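Nodden Hall -- function room inspection, lower floor
Date of inspection: 13 April 2019
Inspector: Yến Sầm
Previous inspection: November

1. Exits and routes
1.1 Main doors open fully in direction of travel. Pass.
1.2 Side exit to car park. Pass, but the push bar is stiff at the hinge end. Lubricate and retest.
1.3 Route widths with furniture set out. Pass. The 817 mm pinch point by the serving hatch is unchanged and remains on the plan.
1.4 Exit signs lit. One fail, corridor side. Lamp on order from Rotinance.

2. Electrical
2.1 Fixed sockets, visual check. Pass. Socket 9 has a hairline crack in the faceplate, no exposed parts. Replace at next visit.
2.2 Extension leads. Two withdrawn for damaged sheaths. Labels removed and leads cut.
2.3 Distribution board cover secure and clear of storage. Fail. Boxes marked Flores were stacked against it. Moved during the inspection.

3. Furniture
3.1 Folding tables, locking catches. Pass. Cloths must not reach the floor on the exit side, as they catch on trolley wheels.
3.2 Plastic chairs. Check each seat from both sides. Look for whitening at the point where leg meets seat, splits along the ribs, and feet worn unevenly. Any chair that rocks on a level floor comes out of use.

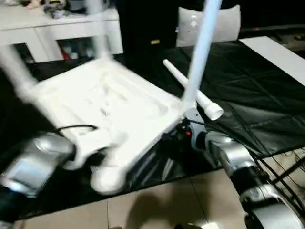
3.3 Stacking. Maximum 8 high, against the wall, never in front of the radiator. Fail -- stacks by the stage were over the limit. Hirers to be reminded in the booking letter.
3.4 Stage steps. Pass. Nosing strip on the lower step lifting slightly at the left. Refix.

4. Floor and heating
4.1 Floor surface. Pass. Cuvum polish is not to be used on the area inside the main doors.
4.2 Radiator guards. Pass, all fixings tight.
4.3 Store cupboard heater. Isolated at the last inspection and still isolated. No change.

5. Actions carried forward
1.4 lamp, 2.1 faceplate, 3.3 booking letter, 3.4 nosing strip. Item 1.2 to be closed on retest. Item 2.3 stays open until floor markings are painted in front of the board.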